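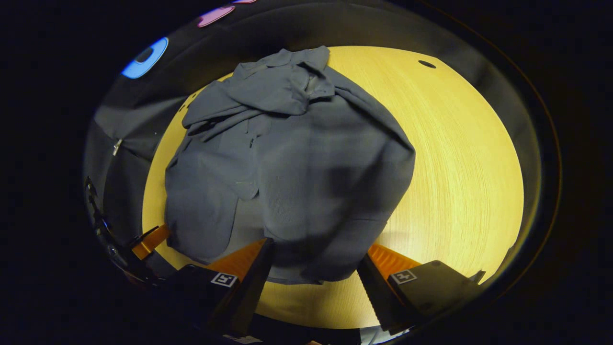

Blue-grey shirt, dark button, before ironing

Iron or steamer for work shirts?
Posted by slatecuff, 19 June 2022

I've started a job in Wustulgate where I need a proper shirt every day. The one in the photo is typical of how mine come out of the basket. I've got an old iron and a board that wobbles. Is a handheld steamer good enough, or should I replace the iron? I've been looking at the small Iveo one.

tanpit_44 wrote:
Iron. I had a steamer for 8 months and gave it away. Fine on a jumper or a dress, no good on a collar or a button placket. You need something flat to press against.

mossgate wrote:
Disagree. If you hang shirts up straight after the wash they hardly need anything. I steam mine on the back of the bathroom door while the kettle boils. Nobody at my office has ever looked at my placket.

tanpit_44 wrote:
Depends on the cloth. Poly blend, yes. Pure cotton, you'll be there all morning.

slatecuff wrote:
Mostly cotton. They sit in the basket for a few days before I get to them.

mossgate wrote:
Then that's your problem. Hangers cost less than either.

old_fernley wrote:
Do them slightly damp. Collar first, underside then top, then cuffs, sleeves, and the body last. Go round the buttons with the tip, never over them. I used to do 11 a week for the three of us and it took an evening with the radio on.

quillback wrote:
Haddad in Brarnwood will wash and press them if you hate it that much. I used them from March until I changed jobs. Collars were good, but one came back with a cracked button — they did replace it.

tanpit_44 wrote:
Buy the board before the iron. A wobbly one makes everything harder.

slatecuff wrote:
Thanks all. I'll get a new board and keep the old iron for now. Does the cover matter, or are they all the same?

old_fernley wrote:
Thick felt under cotton. The thin foam ones go flat in no time.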